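Boletín de investigación
Robótica y manipulación
1/5/22

El proyecto Nikzad presenta resultados sobre manipulación de vajilla con visión en la muñeca

El grupo de manipulación del Instituto Mandcombe ha concluido la primera fase del proyecto Nikzad, dirigido por la doctora Nazanin Moradi. El estudio evalúa un método de aprendizaje por imitación en el que el brazo decide cada movimiento a partir de la imagen de una cámara situada junto a la pinza. El modelo se entrenó con 3000 demostraciones teleoperadas, recogidas en 12 disposiciones distintas de la mesa.
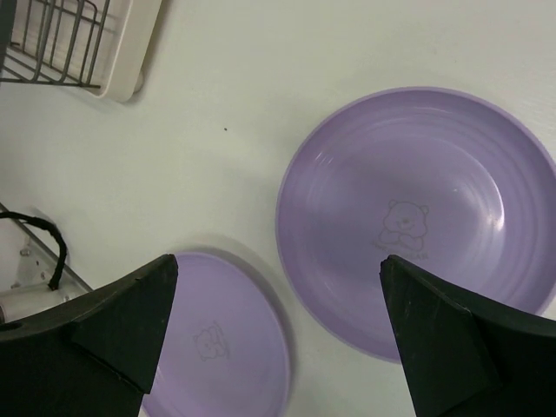 Plato de color lavanda entre los dedos de la pinza, cuenco del mismo color a la derecha y, arriba a la izquierda, la bandeja del escurreplatos, vistos desde la cámara de muñeca.

En una serie de 100 ensayos, los errores se concentraron en los objetos de borde bajo y en las piezas casi contiguas del mismo color. Britta Reinholz, responsable de la evaluación, señala que la estimación del contorno mejora al incorporar a la entrada las 2 imágenes anteriores.

La segunda fase se desarrollará en colaboración con Brokura, en el laboratorio de Skolcombe. Las demostraciones se facilitarán a otros grupos previa solicitud a la secretaría del instituto.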